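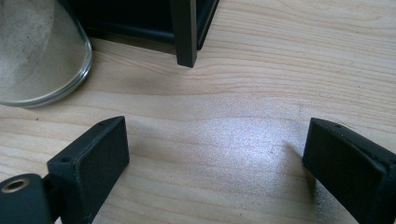

Robot Learning from Demonstration
Notes for Unit 2: Hand-held grippers and the first-contact problem
Prepared by Svitlana Lysenko, with corrections from Ignacio Wojcik

Before you start

Read the chapter on behavior cloning again if it has gone fuzzy. You will need the idea of an observation window and the idea of an action chunk. Everything else is built up as we go, and I think this is the most fun unit of the course, so come with questions.

1. Where the data comes from

Last unit we drove an arm by teleoperation, and most of you found it slow and a little maddening. A hand-held gripper takes the arm away during recording. A person holds the gripper, does the task, and a camera mounted on the tool records what the fingers are near. Later the same fingers and the same camera go on the arm, so the picture the policy gets at test time looks a lot like the pictures it was trained on.

Three things have to come out of each recording:
– the image stream from the tool camera
– the path of the tool through space, worked out from the images and the motion sensor
– the width of the gripper opening at each step

The path is the hard one. When the view is mostly plain tabletop there is little for the tracker to hold on to, and a bright reflection makes things worse, since it slides over the wood as the camera moves and does not belong to any fixed point on it. Wood grain helps more than you might expect. Fine wavy lines give plenty of small features, though many of them look alike, and a tracker can happily match one loop of grain to its neighbor.

2. What we mean by first contact

Split a demonstration into approach, contact and transport. Errors in the approach are cheap. If the tool is off to one side while the fingers are still open over bare table, the policy gets another look and can correct itself. Errors near contact cost a lot, and they are also where the image is least helpful: a large part can fill half the view, its far end runs out of sight, and the edge you care about may be a thin dark line against its own shadow.

Flat black parts are my favorite bad case.
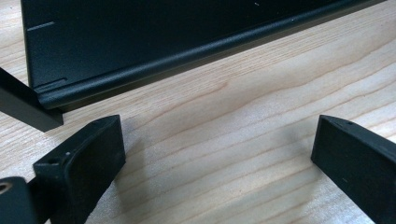
Figure 1. Open fingers near the base of a black panel with a rolled lower lip.

Look at how much of the useful signal sits in one place. The face of the panel has very little on it apart from two short line markings toward the left end. The lip, though, carries a thin band of reflected light along its top and a dark line of shadow underneath. Those two lines together tell you where the metal meets the wood and which way the panel runs. A policy that has learned to use them can place the fingers. One that has learned "go to the big dark region" has a problem, because the fingers are black too!

3. The method: Trosar reweighting

Trosar is the name we use in the lab for a very small change to the training loss. Standard behavior cloning treats each step of a demonstration the same. Long approaches then dominate the loss, and the steps near contact get drowned out. Trosar gives each step a weight that depends on how soon the gripper width is going to change.

Let t be the current step and c the next step at which the fingers begin to close or open. The weight is

w(t) = 1 + a * exp(-(c - t) / s)

with a setting how much extra attention contact gets, and s setting how far back in time that attention reaches. If there is no later change in width, use w(t) = 1. Then divide by the mean weight of the batch so the overall size of the loss stays put. Forgetting this last step is the usual bug. Training looks wildly unstable and people blame the learning rate.

Notice what the method does not need. There are no contact labels, no force sensor and no model of the part. The gripper width was being recorded anyway. I still find that lovely.

4. What we found

We trained on 300 demonstrations from the Stadix set and tested on parts the policy had not seen. Two seeds per setting, which is thin, and Ignacio would like me to say so in large letters. With that in mind:

– Plain cloning did fine on light parts and poorly on black ones. The common failure was closing too early, short of the edge.
– With Trosar, early closing on black parts became rare. Light parts were unchanged.
– Turning a up too far hurt the approach. The arm wandered, then made a very nice grasp in the wrong place.
– Rotating a part by 90 degrees between demonstrations helped both methods, and helped plain cloning more.

The third result deserves time in discussion. Weight is a budget – whatever you spend at contact you take from the approach, once the batch is normalized. Work this out on paper before the lab.

We also tried Haldane, an older scheme that drops approach frames outright. It trains faster. It also throws away the views in which the policy could learn to recover, and its recoveries were the weakest of the three.

5. Reading images before you train

Please look through your own recordings first. Pick a few stills from each run and ask what in the view would tell you to close the fingers now. If you can't find it, the network may well be learning from something you would rather it ignored, such as the glare on the table or an object at the back of the view that happens to stay put through the whole session.

6. Lab work

Use the Gravton workstation. The starter code has plain cloning already running.

a) Add the weight and the batch normalization. Plot w(t) for one demonstration with the gripper width under it.
b) Train with a = 0 and confirm you match the baseline.
c) Train with two values of a that you choose, and explain the choice.
d) Find one failed rollout and name the step where it first went wrong. Is it before or after the last good view of the edge?

Part d is where most of the learning is. Bring your stills to the next session and we will argue over them together.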